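Trestus Planner Manual
Section 7. Setting up a shelf pick in simulation

Applies to Trestus 2.4 with the Brelano physics plug-in. Last revised 2022-05-05 by Hiếu Hứa.

This section covers loading a cabinet scene, checking the wrist camera view, building the collision map and running a planned grasp on a bottle. It assumes you have finished Section 6 and that the arm homes without errors. If you are using the Flenwood hand model in place of the default two-finger hand, read the note after step 9 first.

Before you start

Close any other session that is using the planner port. Two sessions on the same port will both appear to connect, but only the first one gets joint updates.

You need the scene pack installed. Type trestus packs at the prompt and look for cabinet-small in the list. If it is missing, install it from the Packs menu and restart the program.

Loading the scene

1. Open the Scene menu and choose Load.

2. Pick cabinet-small and then the task named bottle-shelf. Leave the clutter setting on Light for your first run. Light puts a few loose objects on the floor outside the cabinet. Heavy also puts them inside the compartment, and most grasps will need a custom approach angle.

3. Set the random seed to 22. Any seed works, but the log samples in the appendix were made with this one.

4. Press Reset. The arm moves to its ready pose and the physics engine runs until the objects stop moving. Wait for the status line to read Settled.

Caution: Do not press Plan while the status line still reads Settling. The planner takes object poses at the moment you press the button and does not refresh them. A plan made against a rolling object will run to the end and close the fingers on nothing.

Checking the wrist view

5. Open the Views panel and turn on Wrist RGB. The black bands at the top and bottom are padding that keeps the picture square for the detector. Leave them on. The detector was trained with padded input, and turning padding off shifts the vertical position of every box it returns.

6. Check that the fingertips show in the view. If they do not, the camera mount transform is wrong. Go back to Section 4 and load the default mount file.

7. Check that the target and the front edge of the compartment floor are both in view. The planner uses that edge to place the shelf in the collision map. If it is hidden, move the wrist back in small steps with the jog keys until it shows.

Note: From a high camera angle, a tall object near the front of the shelf will overlap the floor in the picture. This does not affect its position in the map, which comes from depth. It does affect the 2D mask, so do not set the mask source to Floor Subtract for this task. Use Depth Cluster.

Building the collision map

8. Choose Map, then Build. The default limit is 2,000 boxes. With Light clutter this is plenty. If the log prints map full, raise the limit or make the boxes larger, but do not do both in the same run or you will have no way to tell which one helped.

9. Turn on Show Map and look at the side walls of the compartment. Both walls should be solid. Gaps in a wall usually mean the camera saw it at too steep an angle. Jog the wrist sideways and build again with Merge turned on.

Note for the Flenwood hand: the fingers are longer than the default pair and will be added to the map as obstacles unless the self filter is updated. Load flenwood_filter from the Filters menu before step 8.

Planning and running

10. Click the target in the wrist view. The label should read bottle. If the detector picks a loose floor object, click again closer to the cap, or type the object name in the Target box.

11. Set Approach to Front. Top approach is allowed, but in this cabinet it leaves little room for the wrist and planning time goes up a lot.

12. Set Wall Clearance to 4 cm. Smaller values will plan, and they are fine in simulation. On a real arm they leave no room for calibration error.

13. Press Plan. The path is drawn in green if it is clear and in red from the first point of contact if it is not.

14. Play the path once with Preview before you press Run. Preview moves a ghost of the arm and does not touch the physics – you can stop it at any point without a reset.

15. Press Run. When the run ends, the log prints the result and the final gap between the fingers. Save the log with the seed in the file name.

If planning fails

No path found: check the wall clearance first, then the approach. If both match the values given here, rebuild the map. Old boxes from an earlier reset are the most common cause.

Target lost: the hand blocked the camera during the approach. Set Tracking to Hold Last Pose. The planner then keeps the last good pose for the rest of the move.

Start state in collision: the arm is touching something in the map before it moves. Clear the map, press Reset and begin again at step 4.

The Phí add-on changes the order of steps 10 to 12. See its own guide, due in June.

Wrist RGB view, bottle-shelf task

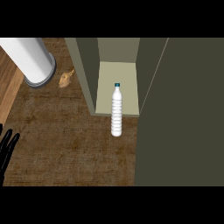
Lợi Giáp: Step 9 could use one more line. Merge keeps the boxes from the previous build even after you change the box size, so you end up with two sizes in one map and the clearance check gets slow. I now clear the map every time I change the size, then turn Merge back on.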